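Ticket 1867 - Tuvetitz hand slides on drawer handle in sim kitchen
Status: open
Component: Ganora grasp controller
Compared against: Okeke two-finger gripper, same kitchen, same drawer

Summary: I ran 100 drawer pulls with each end effector. The Okeke gripper never let go. The Tuvetitz hand slipped on 30, always during the pull and never on the approach. I'm really excited about this hand, so I want to get to the bottom of it!
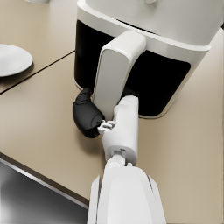
Contact height was my first suspect. The controller picks a grasp point from the handle mesh and then drifts downward as the wrist lines up. With the wrist cam view you can check it easily: the grip is on the lower portion of the air fryer handle, black finger on one side and white on the other. I pinned the grasp point at mid-handle and reran the whole set. Slips dropped, but they didn't go away.

Next I tried friction. Raising it on the finger pads made no difference I could measure, so I put it back to default.

Then I swapped in the Loster contact solver, build 728, and wow - what a change. Zero slips on the first batch, and the pull looks so much smoother.
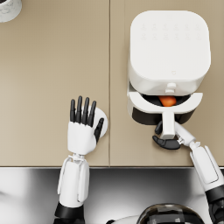 The catch is speed. Loster runs slower on my machine, and I'd love to know if that's expected with both arms loaded. Next up: the old solver with a smaller time step. Logs attached, more tonight.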